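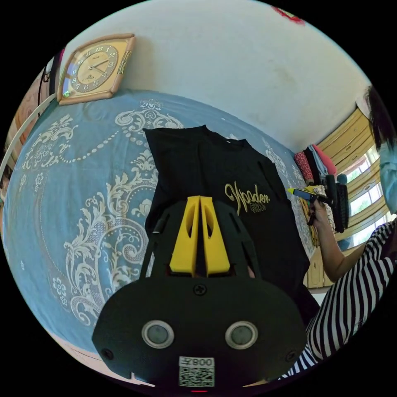
It will never fold a shirt as fast as my mother does, Blair Skinner told me on the way in, and he did not expect to change his mind by the evening. I was less sure. We had both come to see how Rilo teaches its robots to do laundry, on a visit day arranged by the Dundard project.

The teaching is done with grippers that people carry in the hand. A person does the housework, the gripper records it, and later a robot arm tries to learn from the recording.

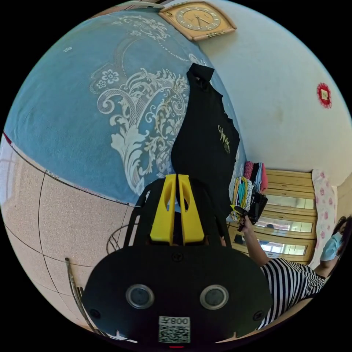

Gunvor Viklund, our host, has now collected 1721 recordings of this kind, and she wants them made in ordinary homes. A laboratory table is flat and gray, she said, and a robot that knows only such a table is lost in a bedroom. I understood her when I looked at the blue bedspread, with its big curling pattern, and the black shirt on it. The machine must find where the cloth ends and the bed begins. This takes a person two seconds. For the software it is still the hardest part. 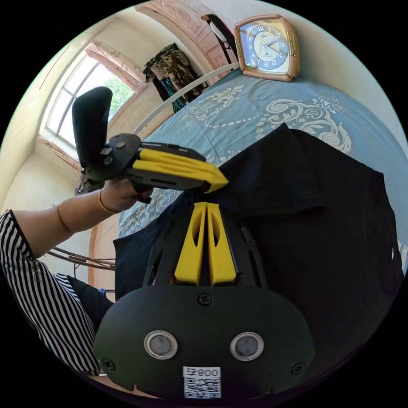
When will the robot fold alone? Viklund hopes to show it in November, with T-shirts only, and with a person standing near the stop button.

Skinner wrote down the month and asked if he may bring his mother.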